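Testton chip plant sale to go before ministry after rival bid emerges

The owners of the Testton semiconductor plant have been told they cannot complete a sale until the economy ministry has finished a security review, according to a letter sent to staff in December.

Lurkolix, the packaging and test company that has run the plant for 8 years, agreed in the fall to sell it to Rind, a chip equipment group that already holds a minority stake. The price was not made public. People who have seen the offer put it at $528 million, including debt.

A second bid has now come from Wuvthorpe, a power electronics maker that buys a large share of the wafers produced at Testton. Wuvthorpe told the Lurkolix board in writing that it would match the Rind price and keep all production lines at the site open.

The plant employs 851 people. It makes older types of chips used in car charging systems, elevators, heating controls and factory motors. None of its products are considered advanced, but several customers have told the ministry that they have no other approved supplier.

Benedicta Acheampong, chief executive of Lurkolix, said the board still supports the original deal.

"We signed an agreement with Rind and we intend to honor it," she said. "If the ministry has questions, we will answer them. The letter from Wuvthorpe came after signing, and it leaves a lot of things open, including where the money is coming from."

Wuvthorpe disputes that. Damir Stoyanova, its finance director, said two banks had agreed to lend most of the purchase price and that the rest would come from cash. He said the company first raised the idea of buying the plant in the spring and was told it was not for sale.

"We were surprised to read that it had been sold," Stoyanova said. "We are the customer. If those lines move, we have to requalify every part, and that takes us more than a year." 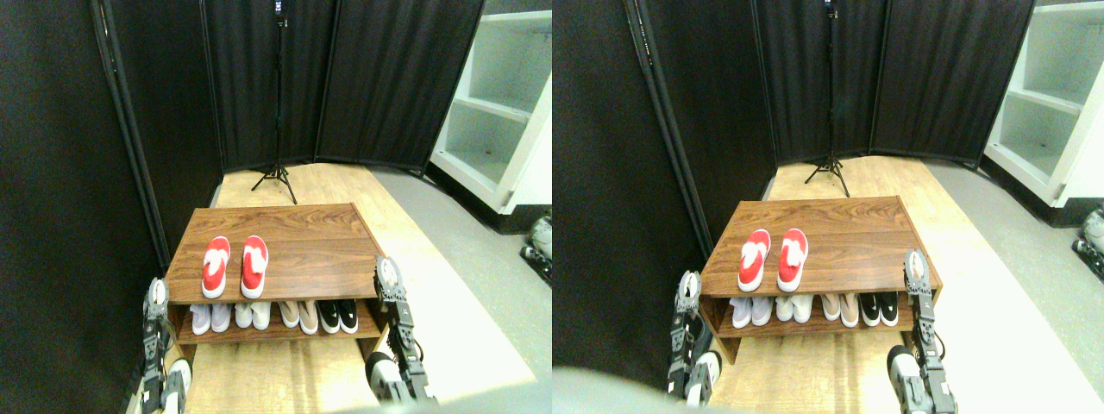 Rind has not said it plans to move any equipment. In its filing to the ministry, the company said it would keep Testton running for at least 2 years and would look at adding a line for silicon carbide devices. The filing does not give a budget for that work.

Workers at the plant want a longer commitment. Snežana Dervishi, who represents hourly staff in the clean room and the maintenance shop, said employees learned about the sale from a news alert during a shift change. She has asked both bidders to put job guarantees in the contract and to carry over the current pension plan.

"A promise in a filing can be changed," she said. "People here have been through one owner already who said nothing would change, and then the night shift on the etch line was cut."

Dervishi said she had met with managers from Wuvthorpe but was still waiting for a date with Rind.

The ministry review covers ownership, supply to domestic customers and access to design files stored at the plant. Officials can approve the sale, approve it with conditions or block it. They can also ask the seller to look at other offers, although they cannot force it to accept one.

Fadi Karam, a lawyer who has worked on earlier reviews of technology sales, said conditions were the most likely result. He pointed to supply agreements, limits on moving tools out of the country and a requirement to keep a local management team.

"Blocking a sale outright is rare," Karam said. "A second bidder does make it easier for the ministry to be strict, though. It knows the plant won't close if the first buyer walks away."

Karam does not represent any of the companies involved.

Under the agreement, either Lurkolix or Rind can walk away if approval has not been given by the end of June. Lurkolix would owe a fee if it dropped the deal to accept a different offer. The size of the fee is in a part of the contract that has not been released.

Arben Perić, who heads the Testton town council, said he would not take sides between the two companies. The plant is the largest private employer in the town and pays for part of the water treatment works under an arrangement made when it was expanded. That arrangement expires next year, and Perić said he had written to Lurkolix, Rind and Wuvthorpe asking what they would do about it. Wuvthorpe and Lurkolix have replied.

The council is also waiting for a decision on a planning request for a new gas storage building on the north side of the site. Lurkolix filed the request before the sale was announced. Perić said it was still active and would be heard in the normal way.

A spokesperson for Rind said the company was cooperating with the review and would not comment on another bidder. The ministry confirmed that the review was open and said it does not discuss individual cases.

Lurkolix shareholders had been due to vote on the sale next month. The vote has been put off, and the company said it would set a new date once it hears from the ministry.

Last updated: 4:40 p.m.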